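4.2 Relabeling the tail of an episode

Most of our trouble lives in the last few seconds. The Undale policy reaches well, closes well, and lets go more or less when it should. What it lacks is any sense that it is done. Left alone after a placement, it tends to go back for the object it has just delivered, lift it out, and put it in again, with every sign of satisfaction. Under the scoring rule in Section 3 this counts as a success each time, and we admit that an early draft of our results table looked better for it.

The cause is not mysterious. Operators at the Tadside site were told to end a recording once the object was at rest, and they were very good at following instructions. As a result the training set holds almost no frames in which the right thing to do is nothing. A policy trained on such data has never seen an arm being idle and can hardly be blamed for not picking up the habit.

We compared two repairs. The first, which we call padding, repeats the final action of each episode for a fixed number of steps. The second, Crichton relabeling, asks for slightly more work. We record a further stretch after release, during which the operator backs the arm off and holds it still, and we label every step in that stretch with a terminal flag as well as an action. The flag is predicted by a small head that shares the wrist image encoder and adds no measurable delay to the control loop. We collected 600 episodes in total, of which 300 were recorded with the extra stretch. The two halves use the same table, the same basket and the same toy vegetables, so whatever is wrong with our choice of vegetables is wrong with both.

Padding helped less than we had hoped. It taught the policy to stop, but it also taught it to stop wherever the arm happened to be slow, including directly over an object it had not yet picked up. A policy that waits politely above a carrot is safer than one that keeps unpacking a basket, though it is hard to call it more useful.

Relabeling did better, mainly in the views where the fingers are open to question. Figure 3 gives a wrist view of the kind the terminal head has to judge: the potato and carrot are in the basket, nothing is between the fingers, and the gripper is over clear felt to one side. From the contents of the basket alone, this could be the end of one task or the start of another that takes things out.

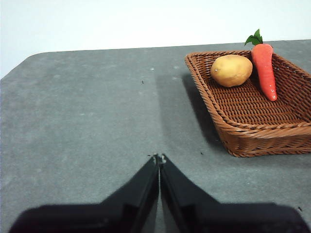 Figure 3. Wrist camera view with both toy vegetables in the basket and nothing held.

The head therefore cannot work from a single image, and we give it the last 4 images along with the task text. With one image it learned a rule we should have seen coming, in which any basket with something in it meant that the day's work was over. This did very well on placing tasks and refused outright to begin any removal task.

We held back 178 episodes from the Skuludbridge set to choose the flag threshold and did not touch it afterward, despite some temptation. The same threshold is used in every experiment in Section 5.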